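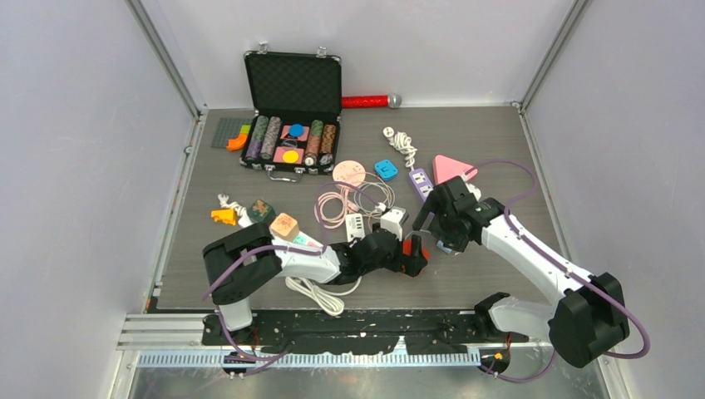
Unit 4. Storing and Issuing Game Sets

Course handout, Recreation Equipment and Supplies
Brenness Center for Continuing Studies

4.1 Scope of the unit

This unit covers the storage, inspection and issue of boxed and cased game sets. Students should have completed the reading on shelving and labels before the session. The fitted case for poker chips is treated first, as the other containers in the unit are compared with it.

4.2 Parts of a fitted case

The case has a lid and a lower tray. In the open case at the head of this handout, the lid stands upright and is lined with black egg-crate foam. Foam of this profile presses lightly on the contents when a case is closed and limits movement during carrying. Two latches are set on the top edge of the lid, and the handle is on the front of the tray.

Students should learn the following terms for the written assignment.

Roll: a row of chips stored edge to edge in one channel of the tray.
Channel: the long recess that holds a roll.
Center well: the space between the rolls, used for smaller items.
Lid foam: the lining fixed to the inside of the lid.

4.3 Arrangement by color

Chips are returned to the tray by color. The same case shows a purple-and-green roll and a gray patterned roll on the left, with a green roll and a copper-brown roll on the right. Two pink square plates lie between them, one carrying a blue disc and the other a yellow disc. The order of colors must be written on the inventory card and followed each time the set comes back.

Where two colors are close in tone, the card should describe the pattern as well. "Gray, patterned" is an acceptable entry. "Dark" is not.

4.4 Inspection on return

1. Place the case on a level table with the handle toward you.
2. Release both latches before raising the lid.
3. Check the foam for tears and flat spots.
4. Compare each roll with the inventory card.
5. Remove any chip that is chipped or cracked and record it on Form 28.
6. Check the center well and return any item that does not belong to the set.
7. Close the lid and fasten both latches before lifting.

Building pieces and other small toys are inspected separately. Blocks are sorted by shape and then by color, and baseplates are stored flat.

4.5 Shelf labels

Each case receives a Pruvley label on the end that faces the aisle. The label gives the shelf number, the set number and the month of the last full inspection. Set 3962 in the Soltotmont storeroom is used for the practice exercise. Its last full inspection was in June.

4.6 Assigned work

Read Zuccaro, Care of Shared Equipment, pages 56 to 80. Prepare an inventory card for one cased set of your choice, using the terms in section 4.2. Cards are due at the start of the Unit 5 session and should be submitted on the standard card stock supplied by the center.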